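Moving Fisetdale to block templates
Speaker notes, Laine Kairys
October 19, 2022

Slide 1. Say who I am. I look after the Fisetdale site with Walter Montoya. He did the migration scripts, I did the templates. Questions at the end, please.

Slide 2. Where we started. 3,489 posts and 14 page templates in an old theme called Lemier. Most of the templates were copies with one line changed. The header lived in four different files.

Slide 3. What we tried first. We rebuilt the home page and left the rest alone. Bad plan. Two sets of styles loaded on every page and the menus didn't match. Show the before and after menus, then move on quickly.

Slide 4. What worked. List every template, mark which ones get visits, drop the others. We ended up with 2 post templates and one archive. Authors pick between them in the sidebar. Pause here, people usually want to write this down.

Slide 5. Shortcodes. Old gallery shortcodes broke in September. Walter's script swaps them for gallery blocks and keeps the captions. It skips anything nested, so those were fixed by hand. Mention that the script will be posted with the slides.

Slide 6. Training. Kļaviņa office went first, one session of 40 minutes. Main complaint was the missing "full width" checkbox. Explain where the setting is now.

Slide 7. Still to do: search results page, print styles, and the Forach form plugin, which ignores our font settings.

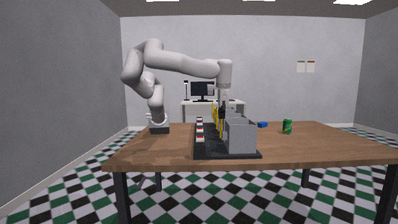

If there is time left, open the test site and switch one post from the short template to the long one. Log in before the talk starts. If the network is down, go straight to questions.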